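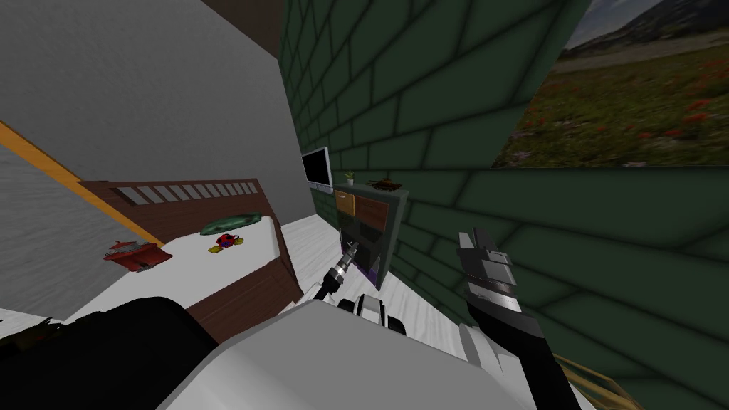 How many times do I have to show the robot a task before it can learn it?

More than you'd like. For tidying a bedroom in the simulator we record 51 good demonstrations per task before we start training. With 35 the arm found the dresser but fumbled the drawers.

These tips are for people driving a two-armed robot by remote control in a simulated room. Most came from Tineke Postma, who ran our first sessions on the Coppens setup, and a few I learned by wasting an afternoon.

Before you record

Drive the robot for ten minutes without saving anything. The delay between your hand and the gripper feels different each day.

Pick one task and write it down in one sentence. "Put the toy in the drawer" is fine. "Tidy the room" is too big and gives you demos that don't match.

Keep both grippers in view of the head camera at the start. If one arm has no part in the task, park it to the side and leave it there.

While you drive

Go slower than feels natural, but don't stop. 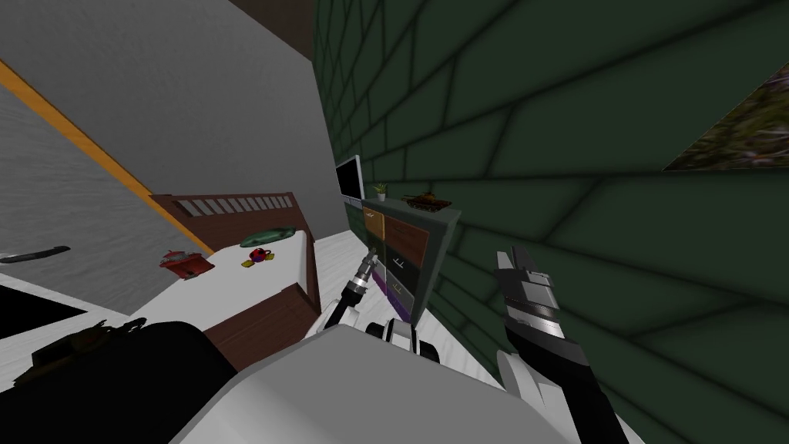
Long pauses get learned along with everything else, and you end up with an arm that hangs in front of a drawer for no reason. If you need to think, end the take and begin again.

Come at a drawer handle straight on. Fitzgerald Zamora likes to swing in from the side and can make it work, but his demos were the ones we had to throw out on the Prilledden job.

Close the gripper fully before you pull. In the simulator a half grip will sometimes hold, and a real handle is less forgiving.

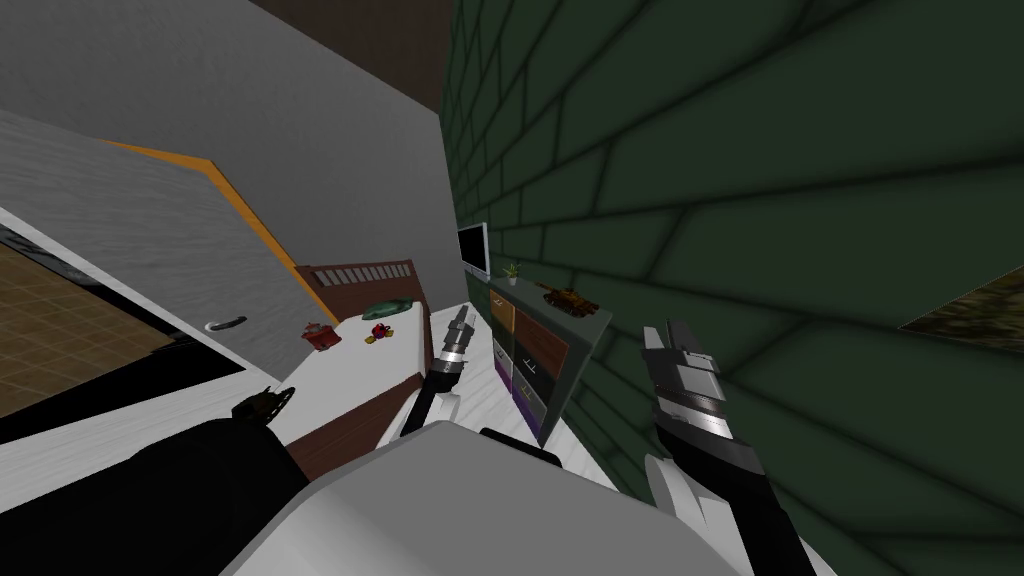

After each take

Watch it back once at normal speed. Mark it keep or drop right then - you won't remember later.

Name files by task and take number. We had 174 takes saved as "test" in July and lost a morning sorting them.

Stop when your hands are tired. Take 39 is usually worse than take 20.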